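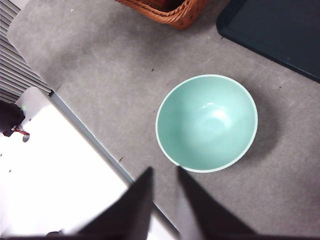 Wrist camera view from a floor-level manipulation station at the Ellach Open Day, with a mint-green bowl ahead of the two gripper fingers.

The Ellach Open Day is a yearly public demonstration of robot arms held each September at the Ellach robotics workshop in Brinov. It grew out of closed visits for suppliers and was opened to the public at the request of the town's technical school. Attendance is limited to 400 visitors, admitted in groups of 26.

Program

Doors open at 9 a.m. Each group passes through the machine hall, the test rooms and the Skiltar room, where arms handle household items such as bowls, baskets and trays. A session in the Skiltar room lasts eight minutes. Visitors stand behind a floor line and follow the work on a wall screen that carries the wrist camera view.

Equipment

The arms used in the Skiltar room are fitted with a two-finger parallel gripper and a small camera at the wrist. The camera moves with the gripper, so both fingers stay in view at the bottom of the picture. Objects with a thin rim are normally gripped at the rim, with one finger inside the wall and one outside. Glossy surfaces are included on purpose - highlights and soft shadows are a known source of error in locating an edge.

Control is by a human operator in the morning and by a trained policy in the afternoon. The policy runs on a controller named Brunet, built at the workshop. Its first public version was trained on 3408 recorded grasps.

Organization

The event was set up by Apolline Hervieu, then head of testing at Ellach, who also wrote the visitor guide. The guide lists the tasks for each room and the stop procedure used by the staff. Failed grasps are not cut from the program - the operator resets the objects by hand and the session continues. Entry is free, but places must be reserved through the workshop.

See also

Brunet (controller)
Parallel gripper
Skiltar room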